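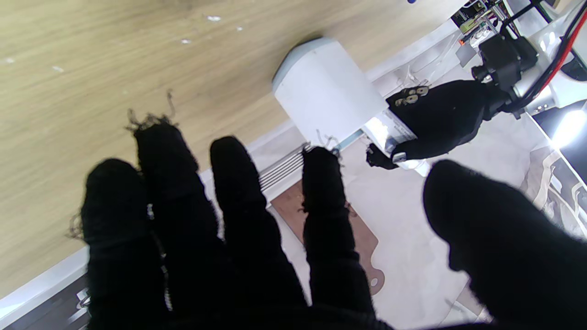
A view from one wrist as the other hand takes hold of the white cylinder. Both hands wear black gloves.

I went to the Pruvport workshop in April convinced that five fingers were a waste of money. I've had a plain two-jaw gripper on my own bench for years, it cost next to nothing, and it picks up most of what I put in front of it. So when the Ornitel people offered me a go with their pair of hands, I said yes mainly so I could grumble about them afterwards!

Well, I didn't grumble much. We had 13 objects to get through, and I drove both arms myself, badly at first (my left and right kept swapping over in my head). The two-jaw grippers managed 11 of them. The hands managed 11 as well, but a different lot. Anything flat beat them. Anything round and smooth they simply wrapped up, and a labelled tub that my jaws kept squirting across the table was no bother at all.

The gloves deserve a word. Bare fingertips are slippery, so each hand gets a knitted black cover, and you can see how the tips are fraying into little threads. I asked about rubber ones. They'd tried them – more grip, but the fingers were slower to close and the covers split at the knuckles. Wool-shop technology wins, for now.

What sold me in the end was the camera on the wrist. I had expected the fingers to block everything, and yes, they do take up a huge part of the picture. But watching your own fingertips come down on something is so much easier than squinting at a view from the ceiling, and I stopped missing after ten minutes or so of practice.

Money, then. The Ornitel hand is 1099 pounds, the Mahasneh one we tried after lunch is 700 and has a weaker thumb. I'd still pay the extra. My old jaws are staying on the bench for flat things, though, and I've already asked when I can come back.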